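Penholm Home Board > Kitchens > Sinks, Counters and Drying

Thread: Roll-up rack over the sink – where does everything else go?

arnout_schouten
Joined: June
Posts: 27

Longtime reader, first time starting a thread. We have a black sink, one of those roll-up racks with the metal bars that sits across it, and a separate black drying rack behind on the counter. On paper that's two places for things to dry. In practice both have been colonized and the clean dishes are stacked on the counter next to the sink, waiting for an opening like planes over an airport.

The previous rack was a big Maes two-tier thing that lived on top of the fridge for most of its life. My wife would like it noted that she voted to keep it.

What I'm after is a sensible order of things. I don't want a remodel. I don't want to be told to buy a dishwasher either, the last thread I read on here was 400 replies of that and I got through most of them.

Kitchen at the start of dinner: 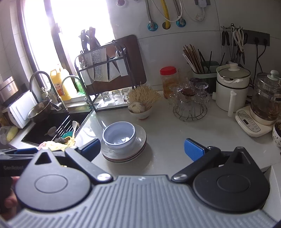
Reply 1

butterdish_marge
Moderator

Welcome. Your drying rack is holding a knife block and two cutting boards. That's a shelf. You own a shelf with three glasses under it.

Move the knife block anywhere else and you get the whole top back. The boards can stand against the wall. I'd also like to know what the noodles are doing standing up in that little bowl like a bunch of flowers, but that's a personal question.

Reply 2

Clurneris
Posts: 689

Disagree with Marge, as is traditional. The knife block is fine up there. It's out of the splash zone and you can grab a knife without crossing the room. I've had mine on top of the rack for years and it has never once complained.

The trouble is the sink end. Steel wool, yellow cloth, spoon, steel bowl, all of it parked on or around the one bit of equipment that could be drying plates. A roll-up rack is only as good as your willingness to keep the scrubbers off it. Get a caddy. Mine is a Ramiden, the narrow one, it hangs inside the basin and holds a brush, a sponge and whatever I'm pretending not to throw away.

Reply 3

butterdish_marge
Moderator

A caddy hanging in the basin is a small swamp with a brand name. I will die on this hill and I've packed a lunch.

Reply 4

Clurneris

You rinse it, Marge.

Reply 5

tworinse_tom

Can I ask about the bowl on top of the plates? It has water in it. If you stack a bowl with water in it on top of plates you're trying to dry, I don't think the rack is your biggest problem.

Reply 6

arnout_schouten

Marge: the noodles are for dinner and they stand up because the bowl is small. The bits in with them are garlic.

Tom: fair. I'd call that stack "in progress."

Clurneris: we had a caddy. It fell in the sink every time anyone looked at it. The suction cups lasted 2 weeks.

I did take the point about the scrubbers though, and had a go at working with the counter as it is. Plates and bowls spread along the counter, glasses upside down at the back on the tray, chopsticks and cutlery over by the wall. The strainer and the brush are on the roll-up rack, so I'm aware I have solved nothing on the left.

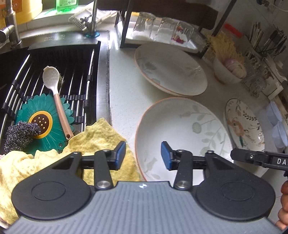
Same kitchen, dishes spread out. Onion is for dinner too.

Reply 7

butterdish_marge
Moderator

So the roll-up rack now has a sink strainer, a pink-handled brush and a steel wool scrubber on it, and the plates are on the counter. You have built a very nice hotel for brushes.

The strainer is shaped like a flower, which I approve of, but its home is the drain. Put it in the drain! That's a third of your rack back and it cost you nothing.

Reply 8

hazel_undercounter

I like the plate on its edge on the right, the one with the orange flowers. That's what they should all be doing. A plate lying flat on a counter traps water under the foot ring and you find out about it when you pick it up and it goes down your sleeve. If you don't have slots, lean them. A folded dish towel underneath stops them sliding.

Also the big bowl with the green leaves is lovely and I would like to know where it's from.

Reply 9

tworinse_tom

Leaning plates is how I lost four plates.

Reply 10

hazel_undercounter

That's what the towel is for, Tom.

Reply 11

tworinse_tom

There was a towel. The towel went with them.

Reply 12

Clurneris

Counting cleaning implements in that second one: steel wool, yellow cloth, pink brush, white scrubbing pad by the faucet, yellow mesh scrubber over on the right. Five. Arnout, how dirty are these dishes?

My offer is you keep two. Brush for everyday, steel wool for the pans. The cloth hangs over the front of the sink, where it seems to have moved already. Everything else goes in a drawer until one of the first two dies.

Reply 13

arnout_schouten

The mesh one is good on potatoes. The white pad is my wife's and I'm not touching it. I can probably lose one of the others, but I'd want to think about which.

Hazel, no idea on the bowl, it came with the marriage.

Reply 14

butterdish_marge
Moderator

My order of things, since you did ask for one before we all got distracted:

Strainer in the drain.
Brush upright in a mug behind the faucet.
Glasses stay where they are, that part works.
Plates on the roll-up rack, leaning if you're brave, flat across the bars if you're Tom.
Bowls upside down on the counter on a towel.
Knife block off the rack. I haven't changed my mind.

And put the dry things away before you start cooking. Half of this is that last night's dishes are still out when tonight's onion gets sliced. I say this as a person whose own rack currently holds a colander from the weekend.

Reply 15

Clurneris

Knife block stays. Otherwise I can live with that list, and I'd like it recorded that Marge put a brush in a mug, which is a caddy.

Reply 16

butterdish_marge
Moderator

It's a mug.

Reply 17

arnout_schouten

Strainer is in the drain. Brush is in a mug. My wife has asked why her mug has a brush in it, so I'm off to find a different mug. Will report back on the plates.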